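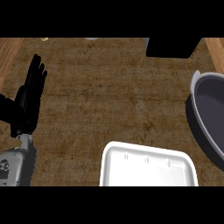 Figure 3. The simulated kitchen table with no object held, with the robot hand on the left, the foam tray nearest the operator and the grey pan on the right.

3.2 Showing the task by remote control

We began this project believing, rather hopefully, that the hard part would be the learning, and that collecting the demonstrations would be a pleasant couple of weeks' work. It took us most of the spring to be cured of that idea, and we would like to set down here, at a little more length than is perhaps usual, how the demonstrations were gathered and what we changed along the way.

All the demonstrations were given in simulation. The operator sits in a chair with a headset and a light tracked glove, and the movements of the fingers are passed on to the simulated hand through the mapping we call Cerano (Section 3.1). The wrist follows the operator's own wrist, scaled down a little, so that a comfortable sweep of the forearm covers the reachable part of the table. We tried the mapping without any scaling at first, and our operators found it tiring on the shoulder after only a few attempts. With the smaller motion they could carry on chatting while they worked, and their movements became noticeably calmer.

Every attempt starts from a resting pose in which the fingers are stretched out and the palm is open. This pose matters more than we had expected. In our pilot study operators were free to start wherever they liked, and the first second of each recording was taken up with all sorts of small private habits: a wiggle of the fingers, a flick of the wrist, a false start towards the wrong object. The policy learned these habits very faithfully indeed. Once we asked everyone to hold the open hand still until a soft tone sounded, the wiggles went away, and the early part of the recordings could be lined up with hardly any effort.

The things on the table come from the Grilitz set, our own small library of household models, and they are laid out afresh for each attempt. The larger pieces, such as the pan and the tray, move only slightly from one layout to the next, while the smaller ones may be swapped or shifted a good deal further. We kept the middle of the table clear on purpose, so that the operator had room to bring the hand in low and to change their mind about the approach. The table top itself was given a rather blotchy, well-used texture, in the hope that the vision part of the policy would not come to lean on a perfectly clean background.
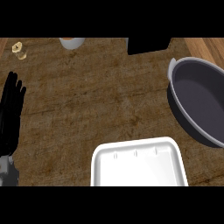
A layout of this sort is harder to work in than it may seem at first glance. The far edge is where operators slowed down the most, and several of them told us that they had trouble judging depth there, even with the headset on. One operator described it as reaching for the salt at somebody else's dinner table, and the phrase has rather stuck with us. We tried drawing a faint helper line from the fingertips down to the table, but people began to watch the line instead of the objects, and we took it out again.

Each operator was given a short written card naming the object to be moved and the place it should end up. We did not tell them which fingers to use or which way round to go. In the earlier Shirazi study the instructions had been much stricter, and the demonstrations that came out of it were tidy but all very much alike. We wanted to keep some of the variety that ordinary people bring to an ordinary kitchen job, provided that the object arrived safely at the end.

In all, 73 demonstrations were recorded by six operators. Of these, 55 were kept for training. The remainder were set aside by Zerrin Tekin, who watched every recording through at half speed, which was a labour of real patience and for which the rest of us are very grateful. A recording was set aside if the object was dropped and not picked up again, if the hand passed through another object because of a fault in the contact model, or if the operator stopped for so long that the attempt had plainly become a rest. We kept recordings in which the operator made a mistake and then put it right, as these seem to teach the policy something about recovering that the smoother ones cannot.

Operators practised for as long as they wished before recording began. Most felt ready after a handful of tries, though one person new to gloves of this kind came back on a second afternoon and then gave us a very steady set of recordings. Breaks were offered freely and were usually taken, with tea.

For comparison we also collected 24 demonstrations by hand guidance, using the Skarnenia interface, in which the operator takes hold of a passive copy of the arm and leads it through the task while the simulated arm follows. This gave very pleasing motion of the arm as a whole, and people took to it almost at once. It was much less suited to the fingers, which had to be opened and closed with a separate squeeze control, and the timing of the grasp suffered as a result. The two collections are therefore kept apart in everything that follows, and Section 3.3 describes how each was resampled to a common rate before training.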